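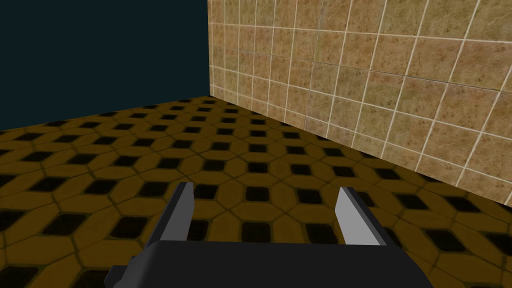 Second-generation franchisees are changing how small chains grow

When Zovby sold its first franchise, the contract ran to 27 pages and assumed that one person would own one shop and work in it. Most of the people who signed in those early years did just that. Many of them are now near retirement, and the question on their desks is who gets the shop next.

It is a question the laundry and garment care chain did not plan for. Its agreements said what would happen if an owner stopped paying fees or broke the lease. They said very little about an owner who wanted to hand the keys to a daughter, a manager or a neighbor with savings.

In January the company rewrote its transfer rules. A family member who has worked in the shop for two years can now take over without paying the full entry fee. An outside buyer still pays it, and still goes through the same training as a new franchisee. The seller stays on for 100 days after the handover, part-time, and is paid for it out of the sale price.

Harnix, a chain of phone and tablet repair counters, has gone the other way. It buys back shops from owners who want to leave, runs them for a while and then resells them, often in pairs. The company says a two-counter owner is easier to support than two separate ones, and that the second counter tends to pay for a manager. Critics among its own franchisees say the buyback price is set too low and that the formula has not been updated in years.

The formula matters more than most new owners expect. Many people read a franchise agreement closely for the entry cost and the royalty, then skim the part on leaving. Lawyers who work in this area suggest reading it in the opposite order. The exit section shows who owns the customer list and whether the lease can be passed on. It also shows whether the franchisor has first refusal, and how long it can sit on an offer before it has to answer. A slow answer can cost a seller the buyer.

At Melnychuk, a bakery group that began in Ellholm and still has its head office there, the franchisor has 45 days to respond. It used to be 90. The change came after a franchisee lost two buyers in a row while waiting for a decision.

Melnychuk also keeps a list of employees who would like to own a shop one day. There are 27 names on it at present. When an owner gives notice, the people on the list hear first. The bakery does not lend them money, but it will write to a bank on their behalf and share the shop's trading figures with the lender.

Banks tend to like a resale. A shop that has traded for ten years has accounts to look at, where a new site has only a forecast. The price is usually higher - the buyer is paying for customers as well as ovens - and older equipment may need replacing soon after the sale. Buyers should ask for service records and for the date of the next required refit. A refit due within a year of purchase ought to come off the price.

Staff are the other half of a handover. Melnychuk now asks sellers to tell employees before the notice goes up in the trade listings. Zovby leaves the timing to the owner, and asks only that shift leads be told before closing day.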